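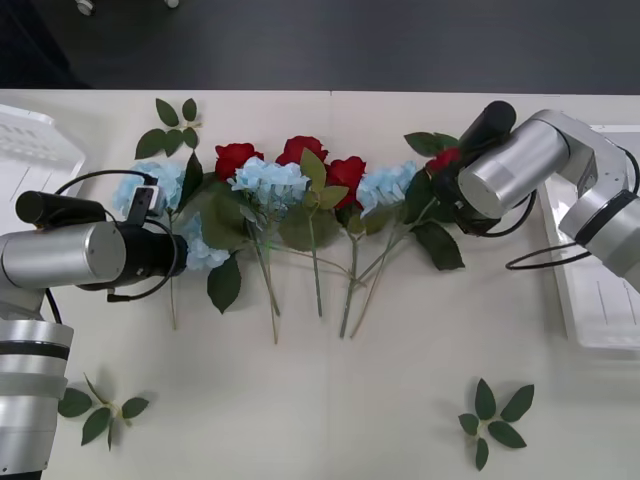
Chapter 7
Insuring Stock, Inventory and Income

7.1 Scope of the chapter

The previous chapter dealt with fixed property: barns, glasshouses, pump stations and fencing. Those items stay where they are and lose value slowly. The property treated in this chapter moves, grows, spoils and is sold, so its value on the day a policy is written may bear little relation to its value on the day of a loss.

Three classes of cover are discussed. Stock cover pays for physical goods held by the business. Transit cover follows those goods between premises. Business income cover replaces earnings lost while damaged premises are out of use. A grower or florist may buy all three in one package, but each has its own trigger, its own limit and its own exclusions, and the student should learn to read them separately.

7.2 Living and nonliving stock

Most package forms divide stock into living and nonliving goods. Living stock includes seedlings, potted plants and cut stems. It is normally covered only for named perils, such as fire, windstorm or failure of heating equipment. Gradual decline, disease and ordinary wilting are excluded.

Nonliving stock includes containers, ribbon, tools and artificial plants. Many forms cover it on an open-perils basis, subject to the usual exclusions for wear and for unexplained shortage.

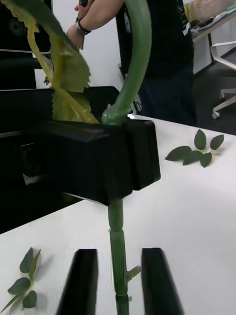
Figure 7.1 Green stem of an artificial plant.

The division matters when a schedule of values is prepared. Consider Valdovinos, a wholesale nursery with a retail shop. Its owner, Abla Hattar, reports a single figure for all stock. After a heating failure the adjuster must separate living from nonliving goods before any payment can be worked out, and the insured carries the burden of proof. A schedule with two lines would have avoided the delay.

7.3 Basis of valuation

Stock may be valued at cost, at replacement cost or at selling price. Cost is the simplest basis and tends to favor the insurer. Selling price, less discounts and unincurred expenses, is commonly used for goods sold but not delivered. Growing plants raise a further problem — their value rises with each stage of growth, and the form should state the stage at which each rate applies.

Suppose that a bench at Valdovinos holds 1262 units and that 226 are damaged by a covered peril. The loss is measured on the damaged units alone. If the limit is too low for the full bench, a coinsurance clause may still reduce the payment, even though the loss itself is well within the limit.

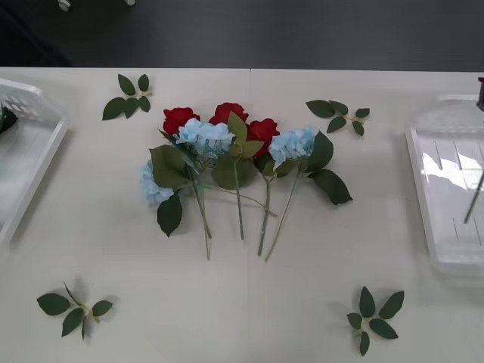 Figure 7.2 Artificial red roses and pale blue hydrangeas.

7.4 Terms used in this chapter

Peril: a cause of loss, such as fire or hail.

Coinsurance: a condition requiring the insured to carry a limit equal to a stated share of the value at risk.

Waiting period: the time that must pass after a loss before income cover begins to pay. The forms studied in Section 7.6 use periods of up to 7 days.

Section 7.5 begins with transit cover — the class in which disputes over custody are most frequent.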